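The Long Way Around Lukness

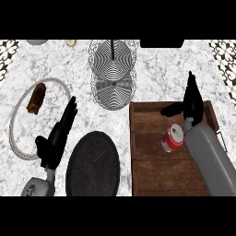
How hard is a 70-mile relay for a team of ordinary runners? Hard enough to need a few months of training, but most teams that start the Lukness Relay finish it, and the slowest legs are run at a pace many people could hold on a neighborhood jog.

The relay starts in Pakcombe at 5 a.m., in the dark, on a Saturday-market parking lot that smells of coffee and muscle cream. It ends at the old ferry landing in Lolimthorpe, on the far side of Lukness Pass. In between are ten legs, one covered bridge, a gravel road that the county keeps promising to pave, and a climb that takes runners to 3,599 feet above sea level. The race is held in October, when the mornings are cold and the afternoons can still reach shorts weather.

This year the field is capped at 140 teams. Entries opened in spring and the list filled before summer.

Teams can have up to ten runners, one for each leg. Smaller teams are allowed, and a few people come every year in groups of five and run two legs each. There is also a pairs division, which gets little attention and which draws a stubborn crowd.

Cinzia Fabbri has run in it more than once. She teaches middle school science and took up running in her late thirties, after a knee injury ended her time in a soccer league. Her team is called Bianchini, after the bakery where they first signed up. The bakery gives them rolls for the van and asks for nothing except that they wear the shirt.

"People think of it as a race up a mountain," Fabbri says. "Most of it is sitting in a van with wet socks, looking for the next parking spot."

The van matters more than new teams expect. Each team gets one vehicle permit, and the exchange points are small. Drivers have to drop off the next runner, find a space, collect the one who has just finished and get back on the road ahead of a teammate who may be having a good day. Two of the exchanges are on roads with no cell service. Teams that rely on their phones for directions tend to learn about this at the fourth exchange, where the race staff hand out paper maps.

The first three legs are mostly flat and follow the river out of Pakcombe. They suit newer runners, but they are run early and fast, and it is easy to get carried away. Headlamps and reflective vests are required until 7:30 a.m., and staff at the first exchange will hold a runner who comes in without them.

Leg six is the one on the T-shirts. It climbs for most of its length, with a short downhill in the middle that gives back height the runner then has to earn again. The surface changes from pavement to gravel near the top. Strong runners usually ask for this leg. Fabbri thinks that is a mistake for some teams, and that the best runner should be saved for leg seven.

"Seven is all downhill and it wrecks your legs," she says. "Everyone puts a beginner there. Then the beginner can't walk down stairs until the end of the week."

Her own training for the downhill is simple. Once a week she runs down a long hill near her house at an easy effort, walks back up, and does it again. She started with two repeats and added more through the summer. She also practices running on tired legs, by going out in the evening after a morning run – short distances, nothing fast.

The last three legs drop through orchards and farmland to Lolimthorpe. The course is open to traffic here, and runners stay on the left shoulder, facing oncoming cars. Music is allowed in one ear only. The final stretch runs along the water, and teammates may join their last runner for the finish as long as they stay out of the way of other teams.

Cutoff times are posted at legs four and eight. A team that falls behind is not pulled from the race but may be asked to send its next runner out early, so that two are on the course together. The team still gets an official finish, with the overlap added back to its time.

Soup and bread are served in the boathouse until 8 p.m. Showers are at the high school, a short walk uphill from the landing. Bring your own towel.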